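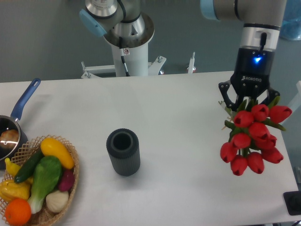 Robot work stopped in Kullasville after gripper fault

Aug 2, 2023

The Skatis laboratory in Kullasville has stopped all work with its robot arms after one of them closed its gripper without a command. The fault happened at the end of July, while an operator was changing the objects on the table. The operator's glove was caught between the fingers for a short moment. There was no injury.

The arms are used for tests with household tasks, such as placing artificial flowers in a vase or sorting plastic vegetables. The project is called Evangelista and started 19 weeks ago.

According to the laboratory, the arm was in pause mode when the gripper closed. The log file shows that an old command was still waiting in the control program, and it was sent again when the network connection came back after a break of 4 seconds. Pause mode stopped the movement of the arm, but it did not block the gripper – this was a mistake in the settings, made when the program was updated in spring.

Staff then read through the logs of 715 earlier test runs. They found the same repeated command in two of them. In both cases the gripper was already closed, so the fault was not noticed at the time.

The control program is made by the local company Sterum. The company has sent a correction, which deletes all waiting commands after a lost connection. Before people may work near the table again, the laboratory wants to complete 100 runs without any fault. Until then, objects will be changed only when the power of both the arm and the gripper is switched off.

The laboratory expects that the tests will take some weeks. Two student visits planned for this month are moved to the autumn.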